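Reading time: 1 min

How often do you clean the fingers on the Beven cell?

Every Sunday evening, and again any time it starts dropping things. I use a damp cloth and then a dry one – no solvent. I tried solvent on the first set and ended up ordering new ones from Auer.

Why fake flowers for the test picks?

They're mean! A block tells you the fingers close. Three artificial hydrangeas with long thin stems tell you whether they close straight, and if one finger sits a hair low you'll find out on the first stem.

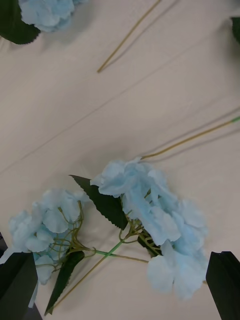
I start with a stem that has clear table on both sides and leave any crossed ones for last. If the clear one slips twice, I stop and check the finger screws before touching any settings.

Do you recalibrate the wrist camera every time?

Nope. Only after a finger swap or a bump. It takes 33 views of the Provano target, and I redo the whole set if I nudge the target halfway through (ask me how I know).

When do fingers get replaced?

I was at 1,446 picks when my last pair went, but I go by feel. If the gripping edge catches my fingernail, they come off.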